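Notebook, July, bench 2, after lunch

Still on the chores list for Skarner. They want a yes or no on whether an arm can take over the dull desk and bench jobs at Dandura, and I keep telling them the answer is "which one, and who sets the table first?" Wiping down and bin emptying I've written off for this year. Stamping stayed on the list because everyone at Dandura hates it: 400 dockets on a normal day, each one inked and pressed by hand by whoever is nearest.

Hrvoje thinks stamping is the easy one. One tool, one pad, one flat target, no fabric, no liquids to slop. I said the ink would be the trouble.
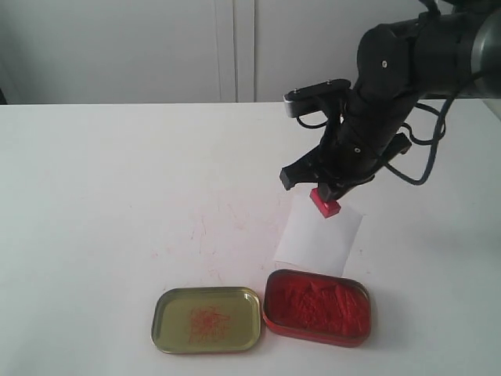
The Fusar brochure puts "office tasks" next to "palletizing" as if they were the same sort of problem. Palletizing you can do half blind. With a stamp you need the face square to the sheet, even pressure over all of it, and the right amount of ink, and you can't check any of those while the thing is face down. A person does it by feel and rocks the handle a bit without knowing they're doing it. Asked Hrvoje where the rocking is in his program. He said there isn't any, the wrist should come down flat. We'll see how flat once the paste has been used for a week and has a crater in the middle.

Also not on anyone's list: opening the tin, closing the tin, squaring up the next docket, taking the finished one away. Koster quoted a sheet feeder for that and I have parked the quote. If we need a feeder, a jig for the tin and somebody to stir the paste, I'd sooner buy a self-inking stamp and go home.
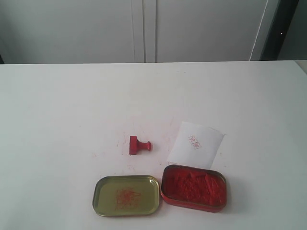

What would count as a pass? Skarner's draft says "legible mark in the target area," and I want that tightened before we run anything long. Legible to whom? The seal on the white square is readable as a seal, square border and characters inside, but the strokes are thin and a bit uneven and it sits at a tilt along with the sheet. Dandura would probably take it on a docket. Their customers might not. And the criteria say nothing about mess, so the specks of red on the tabletop cost zero points, when any office manager would be after you with a cloth.

Hrvoje's counter is that his own desk at home looks worse after he does his forms. Fair enough, noted.

Proposed for the long run: 200 sheets, no touching anything between sheets except to swap paper, and we log every time a hand goes in for any other reason. I care more about that log than the marks. My guess is the hand goes in a lot.

To do
- tape a paper outline so the sheet position is at least repeatable
- ask Dandura for real dockets, the glossy ones too
- scale under the pad to read press force (the good one is out on loan, chase it)
- part 479 fingertip pads, reorder, both sets are worn
- alcohol and rags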